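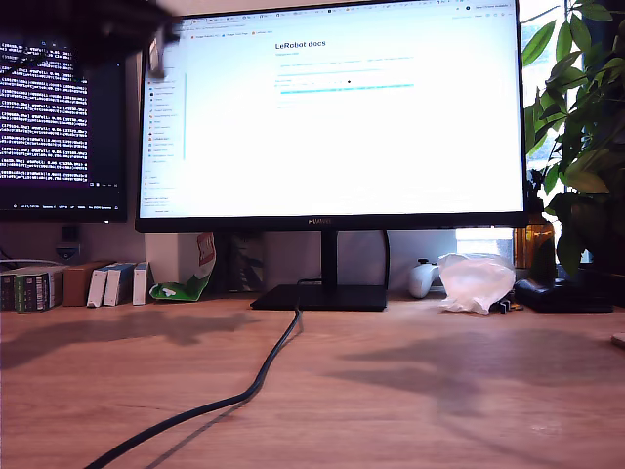

The desk on Sunday, docs page up on the big monitor.

Sunday, late. Writing this before bed because I skipped most of the week.

Up at eight. Rain until ten, then sun. I had told myself the desk would get done this month and October is nearly gone, so I made coffee and started. I took the mugs to the kitchen, went through the paper pile and threw out most of it. The Hondier warranty turned up between two old phone bills. I put it in the blue folder with the other one.

I wiped the wood down with a damp cloth and then a dry one. There is a ring near the right side that won't come out. Melina says to try mayonnaise on it. I'll try it some evening when I don't need the desk the next morning.

The cable is still a problem. It comes out from by the foot of the HUAWEI monitor and snakes forward across the desk, bending off to the left, and every time I pull the chair in I catch it with my sleeve. I need a clip, or a hole in the desk, and I don't want to drill a hole. I asked Leonidas on the phone and he said to run it down the back and buy a longer one. The shop in Mestport wants 18 for a longer one. I'll look in the box in the closet first.

I left the terminal going on the left screen all morning and read the docs on the other one. I got less reading done than I planned. The page is so bright against the dark one that I turn my head and have to wait for my eyes. I should turn the brightness down and I keep not doing it. Too many tabs open as well. I closed the ones I could remember the reason for and left the rest, and I know that's the wrong way round.

Lunch was the rest of the lentils. Despina called while I was eating. Her mother is home from the hospital and eating well. The drive to Alexiou took them three hours with the roadwork. She wants to know about Christmas and I said I'd look at the calendar, and then I didn't look at it. Do that tomorrow.

After lunch the sun came round onto the desk and I got to the metal part I've been putting off.

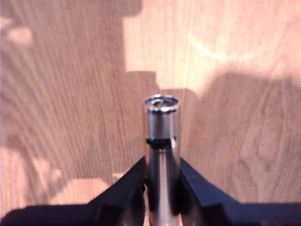 The chrome piece with the black band, standing up in the sun.

It's a nice thing to look at, open at the top with a smaller ring set down inside. The trouble is that it shows every fingerprint. I went over it with the glasses cloth this morning and again after lunch. The band doesn't look straight to me, it seems thicker on the left than on the right. I don't know if it's supposed to be like that. Benedikt would know, and he's back Tuesday. I wrote it on the list for him along with the question about the spare.

I stopped at four and walked to the bakery, which was closed, and then along the river as far as the bridge. Cold once the sun went behind the houses. Polyxeni was out with the dog and we talked for a while about the parking permits. They have gone up to 36. She is going to write a letter and I said I would sign it.

Eggs and toast for supper. Paid the electric bill. Looked in the closet box for a longer cable and found two, both with the wrong end - so it will be the shop after all.

Tomorrow: calendar, call Despina back, cable, take the bottles out.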